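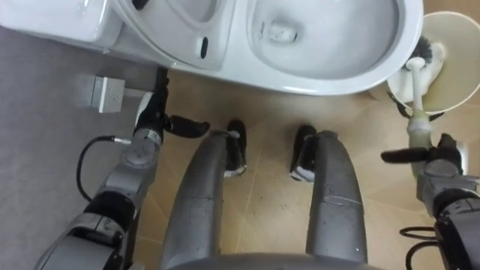

Right gripper on the toilet brush, left gripper idle near the base.

December 2021 — notes on finger pads. I compared the stock Sundeo fingers with the narrower Talpur set on the Itley controller, same arms, same grip force setting.

The brush handle is the hard part. It is smooth and round, and the load sits well past the fingertips, so any slack shows up as rotation in the grip. Over 100 lifts per set, Sundeo held the angle in 68. Talpur did better on the handle but worse on flat objects, which I had already seen in November.

Closing time was nearly 373 ms for both. I dropped the command rate from 500 Hz to 100 Hz and saw no change in slip. Cable routing still needs work — the loops limit wrist roll before the joint does.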